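Steamed bun

A steamed bun is a small bread made from wheat dough, usually raised with yeast, and cooked over boiling water instead of in an oven. It has no hard crust. The outside is a thin, smooth skin and the inside is soft, white or pale beige, and slightly chewy. Steamed buns are eaten plain, as a side to salty or spicy dishes, or made with a sweet or savory filling.

The plain kind is best known under its Chinese name, mantou. Filled buns are called baozi. Both are now made at home in many countries, and are also sold frozen and already cooked, to be heated again by the eater. This article deals mainly with the plain bun and with steaming at home.

Dough

The basic dough contains wheat flour, water, yeast and a little sugar. Some cooks use milk in place of part of the water, and some add a spoonful of oil or lard to keep the crumb soft. Flour with a low or medium protein content is preferred. Bread flour can be used, but the buns come out tougher and may shrink as they cool.

The dough is stiffer than most bread doughs. It is kneaded until smooth and left to rise in a covered bowl, then kneaded a second time to press out large bubbles. Skipping the second kneading leaves pits in the surface. Older recipes use a piece of dough saved from the last batch in place of packaged yeast, with a small amount of alkali worked in to balance the sourness. Too much alkali turns the buns yellow.

Whole wheat flour, corn flour or mashed pumpkin may replace part of the white flour. Brown sugar buns are made the same way, with the sugar dissolved in the water first.

Shaping

There are two common shapes. For the cut bun, the dough is rolled into a log and sliced with a knife, giving pieces with two flat sides and a curved top. For the round bun, each piece is rolled under the palm with the seam turned down. Round buns need more handling but hold their shape better when the dough is soft.

After shaping, the buns rest for 15 to 20 minutes, longer in a cold kitchen. A bun that is ready feels light when picked up and springs back slowly when pressed. Buns that go into the steamer too early are dense. Those left too long wrinkle and flatten.

Steaming

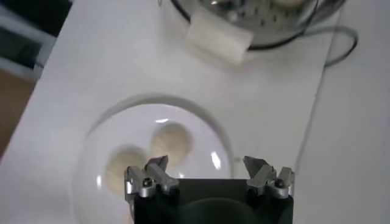
A steamer has two parts: a vessel for water and a raised surface with openings that let the steam reach the food. Bamboo baskets set over a wok are the traditional form, and they have the advantage that the woven lid absorbs some of the moisture. Metal steamers are easier to wash and more common in small apartments. In these the raised surface is a perforated metal tray with rows of small holes, sitting inside a round stainless steel pot. A bowl kept on the table next to the steamer is used for buns going in or coming out, and a wide glass one will take a couple of small round buns side by side. Cloth, parchment or a cabbage leaf may be laid over the tray to prevent sticking, although a tray brushed with oil will also do.

The water may be cold or boiling when the buns go in. A cold start gives the dough a little more time to rise and is often recommended to beginners. A boiling start is quicker and is usual in shops, where one batch follows another. Either way, small buns are steamed for 15 minutes once the water is boiling, and larger ones for 20. The water must not touch the tray. If it does, the undersides turn gray and gummy.

Spacing matters more than the exact time. Buns swell as they cook, and those set close together join at the sides and tear when separated. A gap the width of a finger or two is normal.

When the heat is turned off, the lid is left on, or opened a crack, for a few minutes. A sudden drop in temperature can make the buns collapse, most often when the dough has risen too long.

Electric cookers

Households without a gas burner often steam in an electric hot pot. This is a heated base with its own controls and a deep pot for water, into which or on top of which a steaming section is placed. The same appliance is used for soup, noodles and boiled eggs, and in student housing it may be the only cooking equipment in the room.

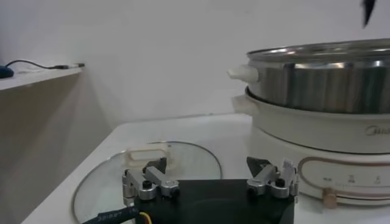 Electric pots hold less water than a stockpot and can boil dry during a long session, so the level is checked between batches. Most have a high setting suitable for steaming. On models with a thermostat that cycles on and off, the boil may stop briefly, and the steaming time is lengthened by a few minutes to make up for it.

The lid is the other point of difference. Glass lids let the cook watch the buns without opening the pot, but water collects on the underside and falls in drops. A drop that lands on a half-cooked bun leaves a hard, shiny spot. Wrapping the lid in a thin kitchen towel, with the corners tied above the knob and well away from the heating base, is the usual remedy. A domed lid sheds water toward the rim and causes less trouble than a flat one.

Filled and flavored forms

Common savory fillings are pork with scallion, cabbage with mushroom, and chopped greens with tofu. Sweet fillings include red bean paste, black sesame and custard. The dough for filled buns is rolled into a disk that is thinner at the edge than in the middle, so that the pleats do not build up into a thick knot at the top. A wet filling is chilled first to make it easier to close in.

Flower rolls are made from the same dough, brushed with oil, sprinkled with salt and scallion, then folded and twisted. Plain buns are also sliced and fried, or dipped in condensed milk as a dessert.

In the Sulmont district, where steamed bread was brought in by way of railroad canteens, the local bun is brushed with butter after cooking and served with sour plum jam. The baker Emil Oberholzer of Semside sold it there from a market stall under the name "white roll," and his price list gives a batch as 70 pieces. A slightly larger version from Pusov contains caraway seed and is eaten with soup.

Storage and reheating

Plain buns keep for a day at room temperature if covered, and for three or four days in a refrigerator, where they become firm and dry on the surface. Freezing keeps them longer with less loss of texture. They are cooled completely, frozen in a single layer on a tray, and then moved to a bag - otherwise they freeze into a block.

Frozen buns are reheated in the steamer without thawing, usually for eight to ten minutes. A microwave oven is faster but dries them out. A damp paper towel wrapped around the bun helps, as long as it is eaten right away. Split and toasted in a dry pan, a day-old bun develops a thin crisp face and can be used for a sandwich.

Filled buns containing meat should be refrigerated soon after cooling and heated through before serving.

See also: Bamboo steamer; Dumpling; Flower roll; Hot pot; Yeast dough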